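Bridwood House shared kitchen – small appliance safety check

Completed November 29, 2020. Next check due in February.

I went through the kitchen slowly this time, with a cup of tea in hand, and I have written more in the comments than the form really asks for. Please bear with me. The short answers are there if you only want those, and the longer remarks are for whoever does the February round and wonders what on earth I meant.

Items on the list: 14, including the two that came over from the Siranmont building in boxes. The ones with nothing to report are ticked on the paper sheet inside the pantry door, and only the ones I have something to say about are typed up below.

1. Wall outlets along the counter
Result: Pass
Comment: All the covers are tight and none of them have yellowed. The outlet nearest the sink has a test button, and it tripped and reset as it should. Please go on using that one for the kettle and nothing else.

2. Extension cords and power strips
Result: Needs attention
Comment: There was a power strip behind the bread bin again. I know it is handy on Saturday-style big breakfasts when everybody wants something hot at once, but a toaster and a kettle together can ask for more than 3000 watts and the strip isn't meant for that. I have put it in the office drawer, and you are welcome to have it back for lamps and phone chargers.

3. Kettle (Sanna)
Result: Pass
Comment: Lid closes firmly, switch clicks off at the boil, cord is sound all the way to the plug. A good deal of scale inside, so I left a bottle of vinegar next to it. Half vinegar and half water, boil, leave it to stand, then rinse it a couple of times or your coffee will taste like pickles!

4. Two-slice toaster
Result: Pass, after cleaning
Comment: Crumb tray was full. It slides out from the back, and I think quite a few people have never met it. Unplug, let it cool, slide, empty, slide back. Please no forks or knives for stuck bagels – there are wooden tongs on the hook.

5. Waffle iron (from Siranmont)
Result: Fail, taken out of use
Comment: The cord is cracked where it goes into the body and I could see the inner covering when I bent it gently. It has a red tag on it now. It was much loved and I am sorry to do it. The repair shop in Bomumau has been asked for a price, and if it comes to more than a new one we will let it go.

6. Mint-green breakfast appliance
Result: Pass, with comments
Comment: Such a cheerful little thing, and I can see why it gets picked first. It is entered in the register as item 299. The points I looked at, in no special order:
– Saucepan sits flat in its round recess and doesn't rock when the handle is nudged. Nothing wrong with the steel lining either.
– Both knobs turn freely and stop where they should. Turn both to off before you pull the plug.
– The small warning label with the red triangle is still on the housing. Please don't scrub at it when you wipe the body down.
– The wire rack goes in and comes out by hand when everything is cold. Once there has been heat under the pot, use an oven mitt, and that goes for the metal lever at the side too.
– Keep the pot handle turned so that sleeves and elbows don't catch it.
– Bread left standing in the rack should not be forgotten there. If you are called to the phone, switch off first and finish your breakfast afterward.

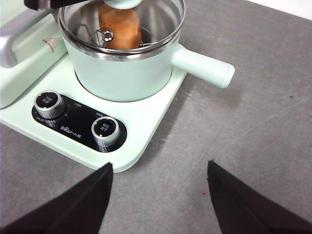 7. Storage and cords when not in use
Result: Pass, with one request
Comment: The shelf under the window has room for everything if the cords are looped loosely and not wound tight around the body. Heavy things at the bottom, please, and nothing on top of the microwave. The spare mitts are in the second drawer down, next to the dish towels.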